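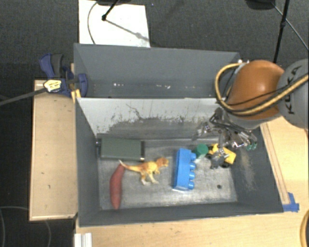 The bin cell went down for its routine service in February and I am only now writing it up, mostly so Virgilio Tan can stop asking me which cable I moved.

Cable dressing first. The thick tan line and the thin black one share part of their route over the KUKA's orange shell, and the thick one loops out well past it. A loop that size is fine at home position. At full reach into the far corner of the bin it has somewhere to catch, so I jogged the arm through all the extremes at 2 per cent override and watched it the whole way. One clip was re-seated. I left the slack alone. The last person to shorten it was me, and the wrist ran out of cable on the first deep pick.

The hand is a Cinorell multi-finger unit with green fingertips. The tips are a wear item. I change the full set every 200 hours, sooner if the surface has glazed. Linkage screws get a witness mark in paint pen after torquing, 16 of them on this hand, and any mark that no longer lines up means that screw comes out, gets cleaned and goes back with fresh threadlocker. Two had shifted this time.

Bin location matters more than people expect. Ours is held at the side with a bar clamp, which Maribeth Yap dislikes and I defend. It comes off quickly when we need to get under the bin, and it goes back to the same spot if you use the blue tape on the table as your reference. After reclamping, touch off on the bin corners and compare with the stored frame. I accept roughly a millimetre. Past that, re-teach the frame before running any picks. Do not fix it with an offset in the program, as I found two of those stacked on top of each other last year and lost most of an afternoon.

The floor panel is scratched and the divider is badly scuffed low down. Neither affects grasping. Bare metal does throw glare into the depth data, so I have priced a matte repaint with Soriano.

Test load is the usual mixed lot: dinosaur, blue block, yellow vehicle, green box and so on. The dinosaur stays in because the tail is thin and tapered and shows up a lazy finger closure straight away.

Still to do: new strain relief at the joint housing, and a proper fixture plate if Imelda Lagman signs off the colour of money involved.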